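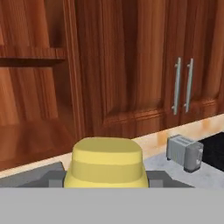
How often should you descale an electric kettle?

Every couple of months if your water is hard, twice a year if it's soft, and right away if your tea has started to crunch.

I moved to Loltmont in December and the water there is practically a building material. My kettle, a plain steel Olari, went from shiny to cave-like before I had unpacked the books. What follows is the method I settled on after trying the lazy ones first.

What you need

White vinegar or citric acid powder. An old dish brush. A window that opens, if you choose vinegar. The Divus descaling sachets from the hardware store do the same job for a good deal more money, and come with a leaflet in 7 languages telling you to add water.

Step 1. Unplug it and look inside

Tip out whatever is in there. A chalky film is ordinary scale. Brown specks are usually scale too, stained by minerals, but if the metal itself is pitted, no amount of vinegar will help and you should go shopping.

Step 2. Mix and fill

Use one part vinegar to one part water, enough to cover the crust. With citric acid, two tablespoons to a quart of water will do. Measure it somewhere you don't mind wiping down promptly. Acid and marble do not get along, and the dull spot a drip leaves behind is there for good.
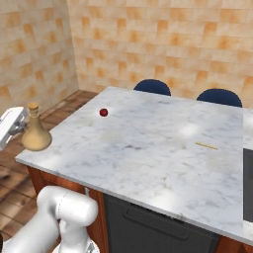
Step 3. Heat, then leave it alone

Plug it back in, bring it just to a boil, switch it off and walk away for 40 minutes. Put a note on the lid. I once made a guest a cup of hot vinegar, and we are no longer close.

Step 4. Pour and scrub

Once it has cooled, pour the lot down the sink. Most of the scale will go with it. Work the brush gently around the bottom, and do the spout filter separately in a cup of the same mix. Skip the steel wool — scratches give the next layer something to hold on to. Keep the base and the plug dry throughout.

Step 5. Rinse more than you think

Fill, boil, dump. Then do it again. If you can still smell salad, go a third round. Dry the outside and put the vinegar back in the cupboard, well away from the water bottles.

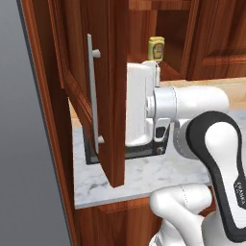 Keeping it from coming back

Empty the kettle at night. Water that sits leaves scale behind, and a cup or two of stale water isn't worth saving. A filter jug helps a bit. My Seppälä does, anyway, in the weeks when I remember to change the cartridge.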